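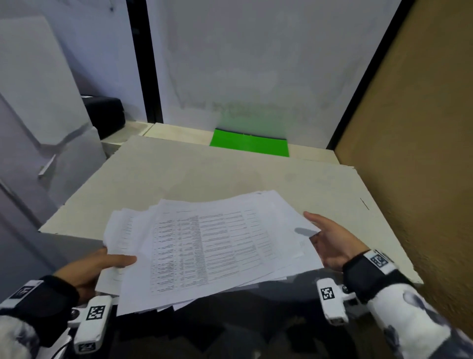 Printed papers, held by hand.

New in the series: reading rooms and the printed serial

Volume 40 of the Forkgate Studies in Media and Learning is now available from the Cokard distribution list. It deals with the serial story as it was used in schools, evening institutes and public reading rooms, and with what teachers made of fiction that arrived in weekly parts. The volume runs to 283 pages and contains nine chapters, a joint bibliography and two indexes, one of titles and one of subjects.

The opening chapter sets out the terms. A serial is taken to be any narrative issued in parts with a stated or implied promise of continuation; comic strips are included, while radio plays are left for a later volume. Readers who know the earlier Forkgate book on almanacs will notice that the definition of "part" has been tightened. A supplement given away with a newspaper now counts only if it was numbered separately.

Chapters two to four are concerned with supply. They draw on order books and stock lists from the Kariuki collection, which covers 107 reading rooms. The lists vary a good deal in quality. Some give title, date of receipt and date of binding; others give a title and a shelf letter and nothing more. The contributors have kept the original spellings and placed the standard title in square brackets. Where a title could not be traced it is entered under its first word, articles ignored.

Chapters five to seven turn to the classroom. The main argument is that serial fiction was more often used for dictation and copying than for reading aloud, and that this affected which passages were remembered by pupils. The evidence for the first half of that claim is strong. For the second half it depends on a small number of memoirs, and the authors say so in a note at the end of chapter six.

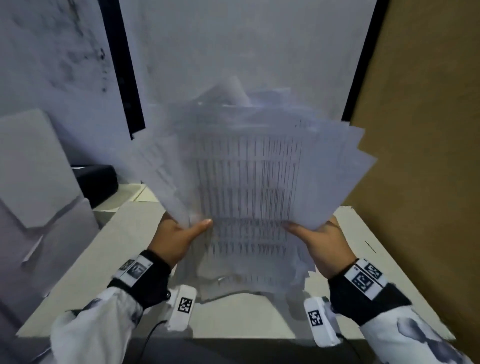 Tabular pages, loose and unbound.

The final two chapters discuss method. Chapter eight compares three ways of counting a readership from issue records and recommends the slowest of them, in which each borrowing is entered as a separate line. Chapter nine describes the Filtard scheme for coding plot breaks, with a full table of codes. The scheme separates breaks that fall inside a scene from those that fall between scenes, and it may be of use to people working on television drama or on games released in episodes.

Subscribers to the series will be sent the volume in the usual way. Single copies may be ordered through Cokard, quoting the series title and volume number. Libraries that hold a standing order need take no action unless their delivery address has changed.

Two corrections to the previous volume are printed on the last page of this one. The caption to the second map should refer to branch libraries, and the running heads in chapter three carry the title of chapter four.

Proposals for the volume on radio plays are open until the end of May. They should include a chapter outline and a list of the sources to be used.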